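Notebook, March, bench 3

Adhesive creep, continued. The Pulberg samples have been hanging in the humidity cabinet for 240 hours and one of them has let go. It picked 2:40 in the morning, when the logger was on its long interval, so the time of death is my guess from the thud Jitpraphai's night shift complained of.

Remaining strips: the Vekach lot is holding, with a slip of 3 mm at the low corner. I marked it in pencil. The marker pen dissolves the primer, a discovery I have now made twice.

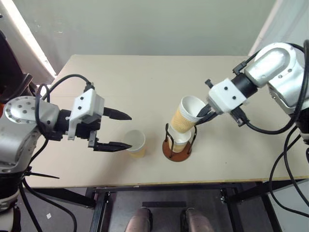
Sakda Nuchit wrote in the margin that the slip is in the tape I hung the weights with and the glue is innocent. Annoying. Checked with the loupe and the tape has indeed stretched, so the last page of readings is a fine study of office tape.

Rehung everything on wire. Load is 399 g per strip including the hook, which I weighed this time. Cabinet back to 60 percent after the door seal was pushed in with a thumb, the approved method.

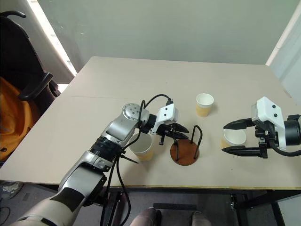
Cup holder, mid-table.

Parner want numbers at 1392 hours. Told them they can have the tape numbers now. No reply yet. Next reading at 4 pm, and somebody please return the good calipers.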